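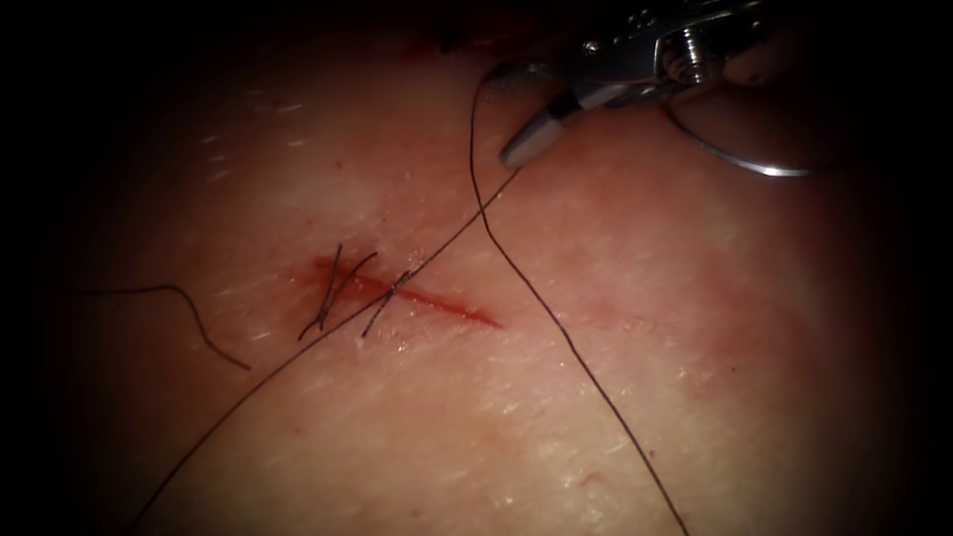
Prepaid benefit cards: questions we keep getting

Is the Toleo card the same as cash?
The leaflet says so. We don't agree. You can spend the balance at stores that take the card, but you can't withdraw it, send it to a relative or pay a landlord who only takes checks. If your rent works that way, ask for a split payment before the first load, in writing.

Do I have to switch?
The letter from Storkusell reads as if you do. Look at the second page. People already paid by direct deposit may stay on it if they return the form. A missing form gets treated as a yes, so keep a copy.

The store's reader turned me down but the app shows money. Who is right?
Possibly neither. The app can lag behind the real balance. Call the number on the back of the card, ask for the "available" figure and write down the time of the call. We logged 451 complaints of this type last year, and in most of them the client was first told to try another store.

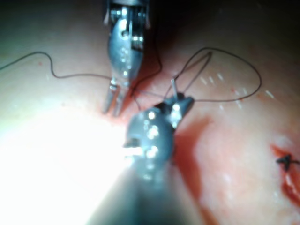

Suture thread and two robotic instruments, close view.

What happens in an outage?
Officially, Baumgart issues paper vouchers. We've asked which stores in Jarnmont accept them and have been sent three different lists. Keep some food in the house if you can, and save receipts for anything you had to borrow money to buy. A claim without receipts goes nowhere.

Are there fees?
"No monthly fee" is true as far as it goes. Replacement cards cost money after the first one, and so do paper statements. Of the 1,116 accounts we reviewed, 651 had been charged at least once. The program calls these charges optional. Try disputing a transaction without a statement. 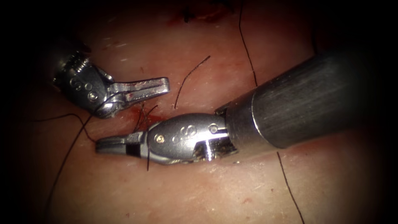 Two robotic instruments and black suture thread

Can you get my money back?
Sometimes. We can file the dispute and chase it, and we're free. We can't make anyone hurry. The published target is ten working days, and we'd treat that as a hope.

Will the card be reviewed?
A review was promised for February. We sent in 1,172 survey responses and got an automatic reply. When there is a report to read, we'll link to it on this page.

What should I bring to an appointment?
The card, any letters with the case number showing, and your notes of calls. Screenshots are fine if the date is visible.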